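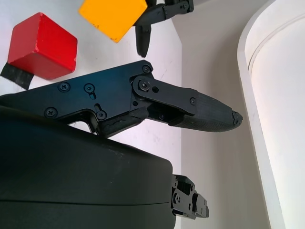
# Why does my well pump switch on and off every few seconds when a faucet is open?

**Gaetano Zanetti**
Posted Thursday, July 4, 2019

The house has a drilled well with a submersible pump, a pressure switch in the basement and an upright Ponero diaphragm tank beside it. When any faucet is open the switch clicks on, the gauge climbs fast, the switch clicks off, the gauge drops fast, and the cycle starts over. A full cycle lasts a few seconds. With all the faucets closed the gauge holds steady overnight and the pump stays off.

The switch is set to cut in at 35 psi and cut out at 55. I have not touched it. The water itself is clear, with no air spitting at the faucets. There is a sediment filter after the tank, changed in March.

I put a tire gauge on the valve at the top of the tank with the system running and got a reading that bounced between the two switch settings, so I assume the tank has air in it. A neighbor here in Halleck says the pump is worn out. A replacement pump and the labor to pull the old one were quoted to me at $1,227, and I would like to be sure of the cause before I spend that.

What should I check first, and is the tire gauge reading worth anything?

**Pangaribuan**
Accepted

The most likely cause is a tank that has lost its air charge or has a failed diaphragm, and the pump is probably fine. A worn pump builds pressure slowly. Yours builds it quickly, which points to a pump with plenty of output and nowhere to store it.

Water hardly compresses. The only thing in the system that gives between cut-in and cut-out is the air on the far side of the diaphragm. If most of that air is gone, a very small amount of water takes the gauge from one setting to the other, and the switch follows it.

The reading you took does not tell you the charge. With the system pressurized, the air and the water push on the diaphragm from opposite sides and settle at the same pressure. You measured the water pressure through the diaphragm. Any tank with even a little air in it would give that number. The charge has to be measured with no water pressure on the other side.

Procedure:

1. Turn off the breaker that feeds the pump. Confirm it by opening a faucet and letting the pressure fall well below 35 psi. The switch contacts should close and the pump should stay silent.
2. Close the valve between the tank and the house if there is one, then open the drain at the tank tee. If there is no valve, open the lowest faucet in the house as well.
3. Wait until the flow stops completely and the water gauge reads zero. Leave the drain open.
4. Rock the tank gently. An empty diaphragm tank is light for its size. If it is heavy and the drain has stopped running, water is trapped on the air side.
5. Press the pin in the air valve for a moment. Air should come out. If water comes out, the diaphragm has failed and the tank must be replaced. Adding air will not fix it.
6. If you get only air, measure with the tire gauge.
7. Bring the charge to 2 psi below cut-in. With your switch that is 33 psi. Add air in short bursts and check between them.
8. Close the drain, open the house valve, restore power and let the system fill. Run a faucet to clear the air from the lines before you judge the result.

Do not set the charge above the cut-in pressure. The tank would then be empty before the pump starts, and you would feel a drop at the faucet on every cycle.

Do not leave the pump running the way it is now while you decide. Each start puts a large current through the motor windings and the switch contacts, and short cycling is a common way for a good pump to become a bad one. If you can't get to the tank right away, keep water use low and turn the breaker off overnight.

Some other causes, in the order I would look at them if the tank passes:

- **Clogged nipple under the pressure switch.** The switch sits on a short, narrow pipe. Sediment or rust in that pipe makes the switch respond late or erratically. Take it off with the power off and the pressure at zero, and look through it. Replace it with brass if it is steel.
- **Restriction between the switch and the tank.** A switch mounted upstream of a partly closed valve, or too far from the tank, sees the pump's pressure before the tank does. It shuts off early, the pressure evens out, and it comes back on. The switch belongs at the tank tee.
- **Clogged filter ahead of the tank.** You say yours is after the tank, so this does not apply. A filter after the tank will reduce flow in the house and will not cause cycling by itself.
- **Check valve leak.** This makes the pump start when no water is being used. Your gauge holds overnight, so you can cross this off.
- **Switch differential set too narrow.** Yours is 20 psi, which is normal.

**Gaetano Zanetti**
Comment on the above

Thanks. I drained it with the breaker off as described. The tank was light once empty. The valve gave air only, no water. The tire gauge read 7 psi. I have a small compressor and can bring it up. Is there any point in doing that if it has already leaked down once?

**Pangaribuan**
Comment

There is. Tanks lose a little charge through the diaphragm and the valve over the years, and many are never checked after they are installed. Bring it to 33, put soapy water on the valve core and look for bubbles, and fit a cap with a rubber seal. Then measure it again, drained, in a month. If it has held, check it once a year from then on. If it has dropped a good deal and the valve core is tight, the diaphragm is leaking and the tank is on its way out.

**Evska**

We had the same thing and it was the pressure switch. The contacts were black and pitted. I changed the switch and it stopped. They are cheap, so I would just put in a new one before messing with the tank. Also you can turn the big nut to raise the cut-out pressure and it will cycle less.

**Pangaribuan**
Comment on Evska's post

Pitted contacts are usually the result of short cycling, so finding them does not show that the switch was the cause. If the tank was drained and refilled when the switch was changed, that may have altered things too.

On the adjustment: the large nut on most of these switches moves cut-in and cut-out together. It does not widen the gap. It also leaves the tank charge wrong for the new cut-in. The small nut changes the differential, and on many switches it is easy to push the cut-out past what the pump can reach, in which case the pump never shuts off. I would leave both alone until the tank has been measured.

**Evska**
Comment

Fair enough, I did drain it to change the switch. I didn't check the air. It has been OK since.

**Halleck Pump & Tank**

Adding to the accepted reply, a way to measure the tank's usable volume once it is back in service. This tells you whether the tank is large enough for the pump, something the air charge alone won't show.

Let the pump run to cut-out and stop. Confirm that nobody in the house is using water. Draw water from the nearest faucet into a bucket with markings, emptying it as needed, and stop at the instant the switch closes. The total is the drawdown. Then close the faucet and time the pump from start to cut-out.

The drawdown divided by the run time gives the pump's output over that pressure range. The run time itself is the more useful number. For a small submersible, the usual guidance is at least one minute of running per start. Larger motors need longer, so check the sheet that came with the pump. If the charge is correct and the run time still falls well short of a minute, the tank is undersized.

An undersized tank is common where a pump was replaced with a stronger one and the old tank was kept. The fix is a larger tank or a second one teed in beside the first. Both must be charged to the same pressure. If they differ, the one with the lower charge does most of the work and the other adds little.

Points on reading labels when shopping for a tank:

- The volume in large print is the total volume of the shell. The drawdown is a fraction of it, generally between a quarter and a third at ordinary settings.
- Drawdown tables list several pressure ranges. Use the row nearest your own switch settings. A higher range gives less drawdown from the same tank.
- The factory charge is set for one common range and is seldom right for the switch you have. Measure it before connecting the water, when it takes a minute and nothing has to be drained.

For comparison with the pump quote, a larger tank installed with a new tee, gauge, relief valve and switch came to $736 on our last job of that kind. Prices depend on access and on what the existing pipe is made of.

**Gaetano Zanetti**
Comment

Charge set to 33 psi, no bubbles at the valve, new cap fitted. The switch no longer chatters with the kitchen faucet open. I did the bucket test and the pump ran for a little over a minute to reach cut-out, so I am leaving the tank as it is. I also pulled the nipple under the switch. It was steel, and partly closed up with rust, so it has been replaced with brass.

I have written the date and the pressure on a tag at the valve and will drain and recheck in a month.

**Pangaribuan**
Comment

Good. Write the switch settings on the same tag - the next person to work on it will need both numbers.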